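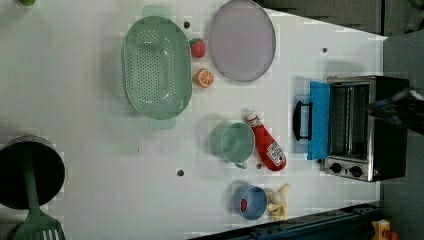 # Chapter 4: Comparing Two Grippers on the Same Table

In Chapter 3 we fixed the arm, the controller and the camera, and we did not change them any more. Now we change only the gripper. This sounds simple, but many comparisons in student reports are spoiled at exactly this point, and the reader cannot know if the better result came from the fingers or from something else.

The objects for this chapter are from a toy kitchen. A colander full of small holes, a flat plate, a ketchup bottle and a banana ask very different things from the same pair of fingers. The toaster oven adds another difficulty. With the door open and folded down, the gripper must work close to the door and the wire rack, and a wide finger has less room there than on the free table.

We compare two grippers. The Tritari has two stiff parallel fingers with flat pads. The Filali has softer fingers which bend around the object. Both are mounted with the same plate, so you can change them in a few minutes, but the tool centre point must be measured again each time. Please do not skip this. Ghazala Rizvi, who wrote the first version of these exercises at the Zasdale workshop, lost a whole Sunday of trials because the old value was still in the controller.

## 4.1 What is one trial?

A trial begins when the gripper leaves its home position and ends when the object is released, or when 40 seconds have passed. We write down one of these results:

- **held**: the object was lifted and placed in the target area
- **slipped**: the object was lifted but fell before placing
- **missed**: the fingers closed without the object
- **stopped**: the controller reported too much force

Each gripper makes 80 trials. Before the trials, choose the starting places of the objects and mark them on a paper plan. Use the same plan for both grippers.

## 4.2 Before you start

Set the closing force to 18 N for both grippers. It is perhaps not the best value for the Filali, and in Section 4.5 we will come back to this question.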